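The Trarberg Table Loom, 24 inch

In stock – ships flat, some assembly needed

I've been selling looms out of the back half of a yarn store in Duncombe for 11 years, and this is the one I end up talking about the most. People come in asking for a rigid heddle and I start in on the Trarberg and then it's lunchtime. So I'm writing it all down and you can read it in your own time!

It's a four-shaft table loom with a 24 inch weaving width. Four shafts is plenty for a beginner and plenty for me most days too. You get plain weave, all your basic twills, overshot if you're patient, little bits of lace. I wove dish towels on mine for two winters straight before I got bored of it and went back to scarves.

The frame is solid beech, oiled and not varnished. Mine has gone a nice honey color over the years. Some folks put a coat of wax on theirs when it comes out of the box and I think that's a fine idea if you live somewhere dry. I don't, so I never bothered.

What I like

The levers are up front where you can reach them. I know that sounds silly but I've used looms where you're stretching over the castle every single pick, and my shoulder still remembers. On this one your hand just falls on them. They click down with a good solid click and they stay down until you want them up.

The beater hangs from the top (an overhead beater, if you're reading the catalogs) and it has a bit of weight to it. If you weave fine cotton you'll need to go easy. For wool it's lovely.

It folds with the warp on. I've carried mine out to the car half finished, driven to a guild meeting, opened it up and kept going. Do tie the beater back first. I use an old shoelace.

What I don't like

The apron rods are a little skinny and they bend if you crank the tension way up. I swapped mine for steel ones after the first year. We sell those too, look under Imrie parts, the same size fits both brands.

The instructions are bad. They've been translated from something and then maybe translated back. Step 6 has you putting the ratchet on before the cloth beam is in, so skip it, do step 7, then go back. I tuck a typed sheet of my own in the box and most people tell me they used that and left the booklet in the bag.

Also the heddles. It comes with 400 and that will do you for a while, but if you get into finer threads you'll run out. Extra heddles come in packs of 100 and they're not expensive. Get the Texsolv kind, they're quiet.

What's in the box

Loom frame, four shafts, 400 heddles, one 10 dent reed, 2 stick shuttles, a reed hook, a threading hook, warp sticks and the bag of bolts. No yarn! Every May I get somebody who bought one as a Mother's Day present and calls up asking where the yarn is. Add a cone of 8/2 cotton to your order and you can get started the same evening.

Setting it up

Clear yourself a decent table, something that doesn't wobble, and give it an afternoon. You'll want a rubber mallet and a Phillips screwdriver. Leave all the bolts finger tight until the whole thing is standing and square, then go around and snug them up. If one of the shafts sticks, loosen the side panel a hair and it'll drop.

Put on a short warp first. Two yards, nothing fancy, two colors so you can see what the treadling is doing. I know you want to make a blanket. Make a sampler and then make a blanket.

Price and shipping

The loom is $724 and that includes shipping in the lower 48. The matching stand is separate, and so is the Gisodness raddle, a good tight fit on the back beam if you warp back to front like I do. Used ones turn up here once in a while when somebody moves up to a floor loom – call the store and I'll put you on the list.

Returns are fine as long as you haven't put oil on it. Questions, just ask, I'm in after 10 in the morning.

Customer comments

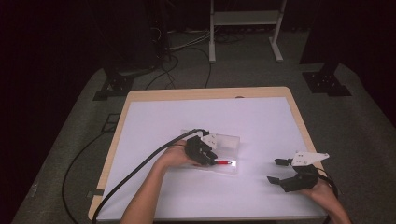

Lorna Dunbar: Mine came with the 10 dent reed and I'm wanting to do rug warps on it. Would a 6 dent drop straight into the beater or do I need to change the top rail as well? Loving it so far, and yes, I used your sheet and not the booklet.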